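4. Tying the knot with both arms

By now you should have the arms homed, the camera warmed up and the Stitix software talking to the console (if the light on the console is still amber, go back to section 3, because nothing below will work). This is the part everybody joins the club for, and it's also where I broke two needles in my first term, so take it slowly.

Before you start

Sign the booking sheet and write down which pair of instruments you've taken. Each one has a limited number of uses on its chip and Guilan Xia keeps the tally for the whole club. Set the motion scaling to the slowest option. Yes, it feels like wading through custard. Leave it there until Ewan Pryor or I have watched you tie a full square knot.

Caution: keep your feet off the pedals while somebody is reaching in to change the thread. Say "hands in" and wait to hear "hands out" before you touch anything. I don't care how late it is or how close we are to the Whitcombe Cup.

Setting up the thread

1. Load the practice task from the menu. It's number 21 on the list, called "single stitch, instrument tie".

2. Pass the needle through both sides of the cut and pull the thread along until you've got a short tail left on the far side. Short means short! Most beginners leave a tail as long as a shoelace and then spend the whole session chasing it.

3. Let go of the needle somewhere you can find it again, then pick up the long end of the thread with the left grasper. Hold the thread itself, never the needle, or it'll swing about when you start wrapping.

4. Bring the right needle driver in close to the left jaws. Closer than you think. The loops are much easier to make when the two tips are nearly neighbours.

Wrapping

5. Circle the thread over the right jaws with the left hand. I find it helps to keep the right hand nearly still and let the left do the travelling, though Märta Dalen does it exactly the other way round and she's quicker than me, so try both.

6. Go round twice for the first throw. Keep a little tension on as you go, enough that the loops stay put, but don't haul on it.

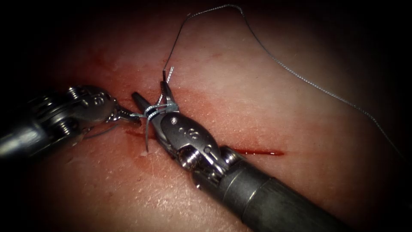
7. Open the right jaws and reach for the short tail. If the loops slide off at this point (they will, the first dozen times), don't try to rescue them. Back off, straighten the thread and go again from step 5.

8. Grip the tail near its end and draw it back through the loops. Both hands move apart, low and level. Pulling upwards lifts the edges and the judges take marks off for it.

9. Stop as soon as the edges meet. You've no feel through the controls at all, so you have to go by what you can see on the screen. When the dimple appears, you've already gone too far.

10. Do the second throw with one wrap in the opposite direction, then a third to lock it.

Note: if the thread looks furry, swap it. Braided thread frays when the jaws keep nipping the same spot, and a fuzzy end catches on everything. Spare reels are in the Brastura box under the bench.

Timing yourself

Once you can finish three knots in a row without dropping a loop, switch on the timer from the Session menu. The limit in the beginners' round is 30 minutes for the whole task sheet, which sounds generous until you're on your fourth go at step 7. Your runs get saved under your member number (mine is 1738, please stop saving yours there, Vaughan).

If something goes wrong

Arm stops and the console beeps: you've probably bumped one wrist into the other. Press Pause, ease the hands apart, press Resume.

Error 3734: the left arm has lost its cable tension reading. Don't restart it. Leave everything as it is and fetch Keith Tapsell.

Picture goes dim: check the brightness slider first. Somebody always turns it down.

When you've finished, snip the thread, open both sets of jaws and park the arms before you take the instruments off. Parking is covered in section 5.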